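Buying the second half of the robot

The quotation for an arm is the easy part of an automation budget. It arrives on one sheet, with a model, a reach, a payload and a delivery week. The cost of getting the arm to do a particular job in a particular room is spread over a dozen smaller lines, and several of them belong to people who have never bought a robot before.

Betonora, a contract packer of stationery and small household goods, began planning its first bench-top cell in July. Morena Villa, who runs purchasing there, split the budget in two before asking for prices. One half covered hardware that would be bolted down. The other covered demonstration work: recording staff doing the handling tasks with a hand-held gripper fitted with a camera, so that a control model could be trained on the recordings.

Her first draft gave the second half a single line. The version that was approved gave it 7.

Hand-held recording is attractive to a small buyer for a plain reason. The arm need not be on site. A gripper tool costs far less than an arm, it can be carried to the bench where the job is done, and collection can start while the main order is still waiting for a delivery date. Betonora ordered 2 of the tools, one for use and one as a spare, and had both before the arm contract was signed.

What the tool does not remove is labour. Aicha Tahiri, the production engineer on the project, planned for 409 accepted demonstrations of the first task and found that the word "accepted" needed its own budget. Each recording has to be checked. Those with poor tracking, heavy blur or an incomplete movement are rejected and the task is repeated. Her advice to other buyers is to price by the accepted recording and to write the acceptance test into the order if the work goes to an outside firm.

Lighting was the next line to grow. A very wide lens takes in most of the room along with the bench, windows included. Glare on a varnished top, or a bright background behind the work, can hide the edge of the part at the moment it matters. Blinds, diffusers and a matt bench covering are cheap when they are planned and slow to arrange afterwards. Tahiri's view is that some of this variation should be left in the recordings, because the finished cell will meet it too, but that the amount should be chosen.

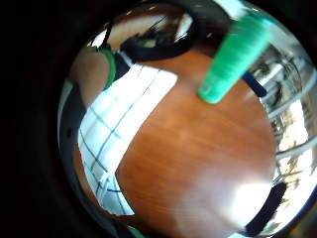 What to put in the budget

Operator time. Use the hourly cost of the people who do the job now, and include a practice period whose recordings will be thrown away.

Fingers and spares. Soft fingertips wear. The set on the hand-held tool and the set on the arm should be the same part, bought together. If they differ, the recordings describe a grip the arm cannot repeat.

Storage and transfer. Wide-angle video fills discs quickly. Flinima, the integrator on the Betonora job, quoted storage separately from processing, which made the two easier to compare with other offers.

Training and retraining. A new product shape may need new demonstrations. Latifa Zerouali of Flinima recommends holding back part of the budget until the first task has run on the real arm for a full month.

Safety work. A risk assessment is needed for the installed cell, whatever method was used to teach it. It should appear in the quotation by name.

Lease or buy

Mounir Kabbaj, finance manager at Betonora, compared both. Leasing suited the arm, whose service terms were clear and whose resale value was hard to judge. It did not suit the gripper tools, where the lease charges would have passed the purchase price within 2 years. The tools were bought outright and entered as small equipment.

The recordings themselves took longer to settle. The draft contract left ownership with the integrator. Kabbaj asked for it to pass to Betonora on payment, with a copy supplied in a documented format, and the clause was changed before signature. Buyers should look for it early. Without the recordings, a change of supplier means paying for the demonstrations again.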